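Visit Report: Rønning Technical College, Spring Open Day

The delegation from Prisstead attended the open day at the invitation of Åsmund Berge, head of admissions. The purpose was to study how the college receives prospective students and their families. Registration opened at 9 a.m., and 1,622 visitors were recorded by closing time.

Guests were divided into groups of 20, each led by a second-year student. The walking route took 60 minutes and ended in the laboratory wing.

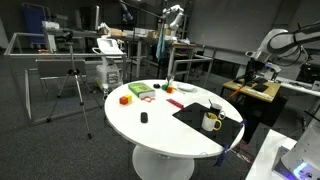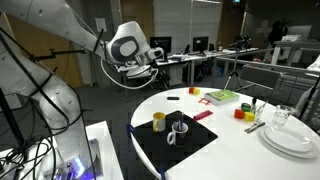
Laboratory wing, round white table

Mamta Nishad then spoke on student housing and financial aid. Her session was well attended - several families stood at the back - and printed copies of the aid schedule ran out early. Signs to the parking area were difficult to follow.

The delegation recommends that Prisstead adopt the smaller group size and offer the aid session twice.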